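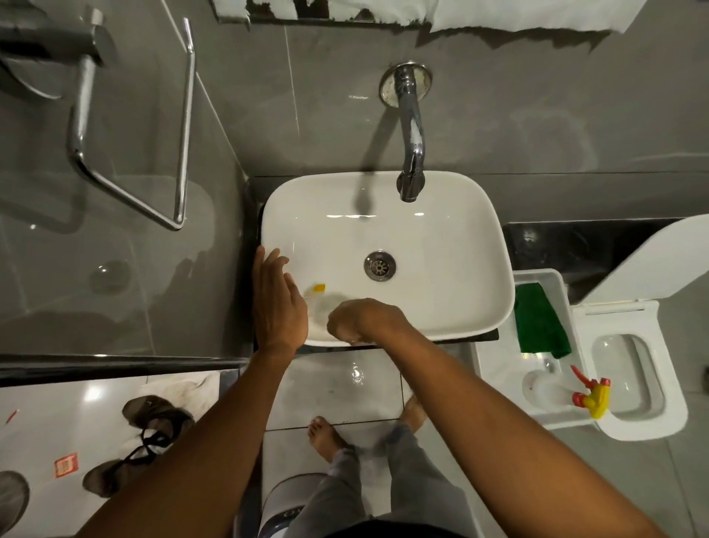

Resident Manager's diary, Hornummont Study Centre
Entry for 2021-01-25

The Centre remains on bore water while the Monbridge main is extended along the valley road, and the hardness of the supply continues to govern a good deal of the working day. The laboratory at Bawa returned its latest result this morning and the reading is unchanged from September. Lime is an inconvenience in the laundry, a cost in the boiler room and a standing nuisance in the bathrooms, where the dark fittings favoured at the last refurbishment do us no kindness. A white rectangular basin on a black stone countertop looks very well on the day it is installed. With our water, every splash dries to a grey ring on the stone, and the curved chrome spout, being fixed to the wall and reaching out over the bowl, collects its own crust at the tip. I have asked that the stone be dried with a cloth after each clean and that no vinegar or acid descaler be used near it. The previous contractor used both.

Supply and storage

The bore meter was read before breakfast. Consumption since the last reading was 3,124 litres, a fair result with the east wing occupied. The header tank was full. The second tank has been isolated pending inspection of the inlet valve, which has stuck twice this month and on the second occasion overflowed across the path behind the kitchen. The path was hosed and the gravel raked back. A new valve is on order from Bromness and should arrive with the next freight.

The pump cut out briefly during the morning and restarted without attention. I have noted it in the plant log as well. Should it occur again I propose to have the pressure switch replaced, as the present one came with the pump and has served 18 years.

The softener

The question of a softener was raised again with head office by telephone. Their position is that the capital cost cannot be supported when the main may reach us within two years. My position, which I have now put in writing, is that "within two years" has been the advice since I took up this post. In that time the Centre has replaced two hot water elements, a dishwasher and the greater part of the laundry pipework. I have attached the invoices. A small unit serving the kitchen and laundry only would answer most of the difficulty and could be sold on when the main is connected.

I was courteously received and expect a courteous refusal.

Housekeeping

The revised bathroom schedule took effect in the east wing. Basins are now to be scrubbed daily in place of every second day, with particular attention to the area around the drain, where the holes of the grate fur up and slow the water. Non-scratch brushes only are to be used on the white ware. Steel wool was found in one of the cleaning caddies and has been removed. Staff are reminded that each bathroom keeps its own brush, that brushes are to be rinsed and hung after use, and that a worn brush may be exchanged at the store without a form.
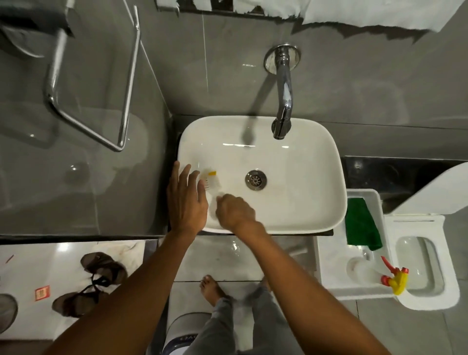 Residents

There are 70 residents at present, the last of the summer school party having arrived yesterday evening. One room change was granted on account of noise from the plant room. A resident of the north corridor enquired whether the bore water was safe to drink. It is, and the notice to that effect has been reprinted in larger type, the former notice having faded beyond use. Several people have said they dislike the taste in tea — a complaint with which I have some sympathy — and two jugs of filtered water will be kept in the common room refrigerator from tomorrow.

The kettles were descaled. Six were returned to service and one was written off.

Grounds

It was very warm after lunch, with a dry wind from the north. Watering of the lower lawn has been suspended and the lawn is to be allowed to brown. The vegetable beds will be watered by hand before seven in the morning. The lemon tree by the office has yellowed between the veins of its leaves, and I suspect the water there too. It will be given what rainwater remains in the small barrel.

Matters carried forward

Inlet valve, on delivery from Bromness. Pressure switch, if the fault recurs. Written reply from head office concerning the softener. Copy of the Bawa result to be pinned in the kitchen and a second copy filed with the meter readings.

N. Frimpong, Resident Manager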